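Machines at Work | Ages 7 to 10

Before a robot arm can pick up parts, people have to set up its work area. At Allwood, that job gets done on a Tuesday, before lessons start.

First the bin goes on the table. If it slides, the arm will reach for the wrong spot, so a clamp goes on the edge.

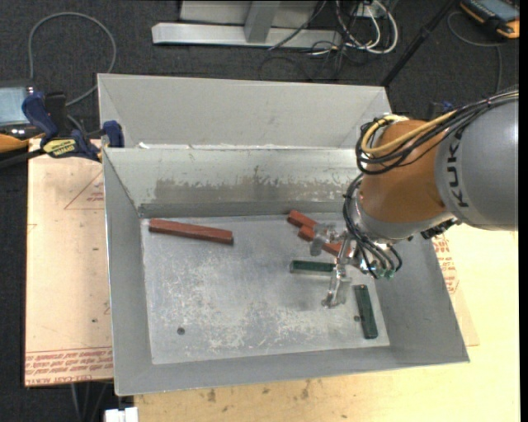 The arm reaches into a metal bin with red and green bars in it.

Next, someone checks the cables. They need enough slack to bend when the arm turns. The gripper gets wiped clean every 2000 picks.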